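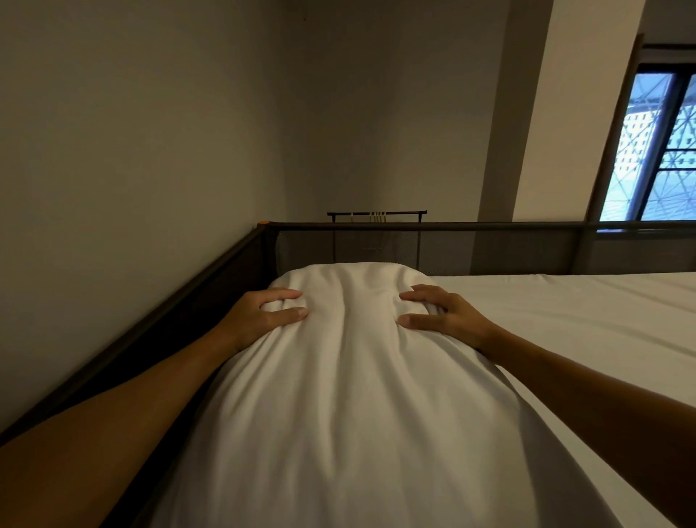

Jan 24, 2020

Third night in a row awake at stupid o'clock, so I figured I'd write instead of lying there doing math about how many hours I'd get if I fell asleep right this second. (Four. Then three and a half. You know how it goes.)

The cough is mostly gone, thank goodness, but it left me with this weird schedule where I'm wiped out by eight and wide awake at two. Fouzia says it's the tea. I told her it's decaf after lunch and she gave me the look. Okay, so maybe one regular cup at four. Maybe two if the afternoon is slow!

Anyway, the big news is I finally opened the envelope from the Brenex people about the roof. I had been walking past it on the hall table for over a week like it was going to bite me. $3,554. I read it standing up with my coat still on and then I read it again sitting down. That's for the whole back side, with new flashing by the chimney, and they'd want to do it in April when the weather settles. The other guy, Nikolaidis, came in at $1,845, but he only wants to patch the bad section and he spent most of his visit talking about his boat. I liked him a lot. I don't know that I want him on my roof.

Called Mom about it and she said to get a third quote, which is what she says about everything, including haircuts. Then we got onto the subject of cousin Marek's wedding and I lost forty minutes. She's already picked out shoes. I haven't even sent back the card.

Work was fine. Celina Krajewska is back from her leave and it was so good to hear her laugh down the hall again, the whole place felt less gray. She brought in a poppy seed roll her aunt made and I had two slices before ten and then pretended at lunch that I hadn't had any yet. We're still behind on the Ivovmont order and everybody's a little snippy about it, me included. I sent an email at 4:50 that I probably should have slept on, except see above about the sleeping. I'll say sorry tomorrow.

Walked home the long way past the river since it wasn't raining for once. The ice along the edge has gone that dirty yellow color and there was one very grumpy goose standing on it. I stopped at the library to pick up the mystery Fouzia has been pushing on me since Christmas. It's 485 pages! I'm on page thirty and I already think it was the brother-in-law. She won't tell me if I'm right, she just hums.

Dinner was the last of the lentil soup with too much pepper. I keep meaning to write down what I do when it comes out good, and then I only remember when it comes out bad.

Things for tomorrow: card for Marek, call Brenex and ask if they do payments, light bulb for the stairs, return the blue sweater (sleeves way too short). And no tea after lunch. Fine, Fouzia. One week, and we'll see.

It's 3:15 now. The radiator is doing its knocking thing. Going to try page thirty-one.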